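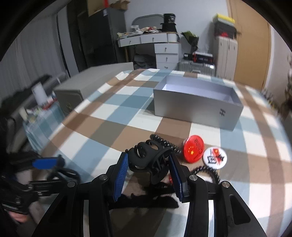

Subject: Re: Postcard response for the Clivodside mailing
Date: 2 February 2024

> We sent 3000 postcards for Studeck in January and had 51 replies. The client
> thinks that is poor. Is it? They are asking whether to drop post altogether
> and put the money into email.

I wouldn't call it poor for a cold list. What did each reply cost, and how many turned into orders? Studeck may be looking only at the first figure.

We did a similar job for Bronda with 3 versions of the card. The plain one with the price on the front did best, and the one the client liked most came last. Each version had its own phone extension, so there was no arguing over it afterwards.

Before they drop post, I'd ask Eshun for a fresh list and test another 100 addresses by hand - proper stamps, same wording. It's too few to prove much but it will show up bad addresses. How many cards came back undelivered last time?

Also check whether the reply code was on the web form. Ours was missing for the first week and those orders all went down as email.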